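1 July 2021

Well, the great sorting-out has begun and I'm shattered, so this will be a ramble. I was up at six, kettle on, radio on low, and by the time I'd had my second slice of toast I'd talked myself into doing the bits and bobs that have been following me about since last August. Every house has them, surely. Picture hooks, curtain rings, three sizes of battery, a key to something. Mine have been living in carrier bags behind the door and I'd got very good at stepping over them!

The trouble with sorting is that you need somewhere to put things while you decide, and I never have enough somewhere. I tried the floor (bad for the knees), then the bed (bad for bedtime). What I really want is one big, deep, plain bin with proper tall sides on a table at a decent height, so you can tip a whole bag in and have a good rummage without anything rolling off under the cooker.
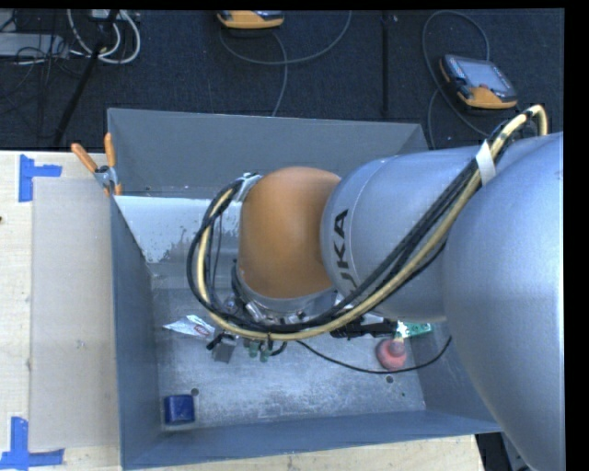 Grey is the colour for it too, I've decided. My old white tub from Wouters showed every mark and looked grubby a week after I bought it, and the see-through Bindex ones are worse, you can see all your sins from across the room. I looked on the Promska site over lunch and they want 14 pounds for a medium and 19 for a large, and 40 for the really deep one with a lid. Forty pounds! For a box! I put it in the basket and took it out again, then put it back in and went to hang the washing out instead.

Did the batteries first as they were the easiest. The dead ones are in a jam jar by the front door, ready to go to the shop, and I give it a fortnight before I remember to pick it up. Then the screws, which I'd been dreading. I found a receipt in among them for a box of 200 from Faron, bought for one shelf. One shelf — and it's still not up. I've put the lot in an old biscuit tin and written SCREWS on the lid in felt pen, and I'm prouder of that than I should be.

String next. I keep too much string. Some of it went, the nice green garden sort stayed, and I spent far too long undoing a knot I could have snipped.

Stopped at four with two bags still to go and a headache coming on. Had beans and a baked potato, far too much butter, and sat by the window with my feet up on the bags (they do make a good footstool, which isn't helping their case). Tomorrow I'll do the curtain rings, and then I must ring the dentist. Still haven't decided about the bin.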